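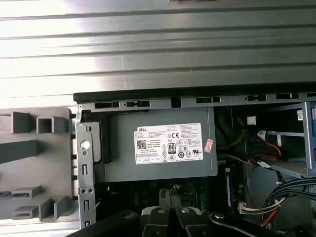 I bought the Zusedus desktop service kit to work through a stack of used office towers, and after 10 machines I have a fair idea of what it does well. The kit is a roll-up case with a ratcheting driver, a set of bits, two plastic pry tools, a parts tray, a soft brush and a grounding strap. It cost me $83 with shipping. Most of my machines are Dells like this one, with a silver side panel and the power supply lying across the upper part of the case, its label facing out. I like that layout for cleaning. The certification marks can be read with the supply left in place, and the brush from the kit gets in around the drive cage without much trouble.

## The driver

The ratchet is stiff for the first day and then settles down. The Phillips bits fit case screws tightly and haven't chewed up a head yet. The shaft is long enough to reach screws at the back of a drive cage. My old Mollah driver was shorter and I was always skinning my knuckles on the sheet metal.

The bit holder is weakly magnetized. It will hold a case screw pointing sideways but drops one pointing straight down if you bump anything. I kept a separate magnet on the bench.

## The pry tools and tray

One pry tool is wide and flat, the other narrow with a hook. I use the narrow one on the latches at the ends of memory slots and hardly touch the other. Both are softer than the Stiseck ones I had before, so they scuff, but they don't scratch the board either.

The tray has shallow compartments and a lid that doesn't seal. Carry it level.

## Working on memory and small cards

Space is tight once you get down to the board. A small blue card with gold contacts has to be held by its edges and lined up with the slot before any pressure goes on.

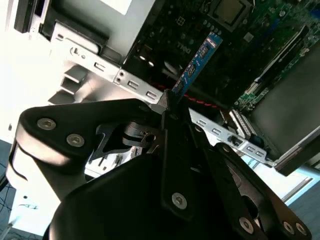

## What I would change

- A stronger magnet in the bit holder.
- A longer cord on the grounding strap. I borrowed one from Holger Solheim.
- Better stitching on the case. One pocket opened up in January.

## Price and verdict

The larger Cakanport kit is $118 and adds a multimeter I don't need. For opening, cleaning and reassembling office desktops, the Zusedus is enough. Four out of five.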